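Bean Bags, Floor Cushions and Other Soft Seats: Keeping Them Plump

I love a bean bag! Ours is a white one with big puffy folds, and it gets more use than the sofa. 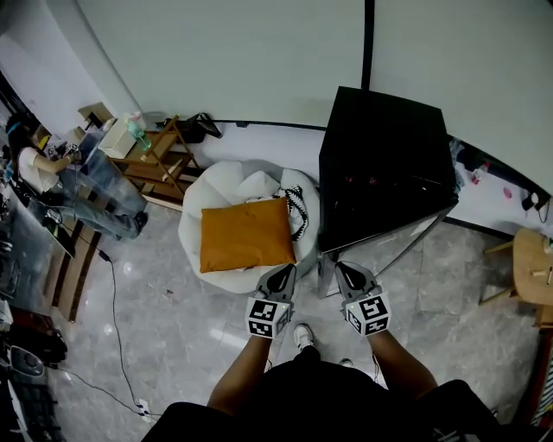
The trouble with any seat full of beads is that it goes flat so slowly you stop noticing, and then one evening your backside is on the floor. So I've collected everything that works in our house, plus a few good ones readers have sent in.

Fluff from the bottom up
Most people slap the top. Get your hands under the lower edge instead, lift, and let the filling drop back toward the middle. Go all the way round, then give it one good shake. Six lifts does it for mine.

Topping up
Buy more filling than you think you need, and do the pouring in the bathtub with the window shut. I can't stress the window enough! Roll a sheet of poster board into a tube, tape one end inside the bag of beads and clip the other into the inner liner with clothespins. Wet your hands first and the beads won't climb up your sleeves (well, fewer of them will).

Getting crumbs out of the folds
Use the soft brush on the vacuum, on low, and pull each fold open as you go. Raelene Fairweather wrote in to say she uses a dry pastry brush for the seams – I tried it and now I own a second pastry brush.

Marks on a white cover
Cold water and a drop of dish soap, dabbed, with a white cloth. Colored cloths can leave their own mark, as I found out with a red dish towel. If the cover comes off, zip it closed before it goes in the washer, and check the label for the temperature. Let it dry completely before you put the liner back.

Add a square cushion
A bean bag on its own can leave your lower back hanging. One firm cushion fixes that, and a strong color like mustard looks wonderful on white. Flip it every time you fluff the bag.

Cords
Chargers and coiled cables love to slide down behind a cushion. Run them along the wall and hold them with a stick-on clip at seat height, on the side you reach with. Junaid Qureshi loops his around a big binder clip on the shelf, very cheap and very neat.

Next month I'm doing footstools, so if you've rescued a wobbly one, send me your tricks!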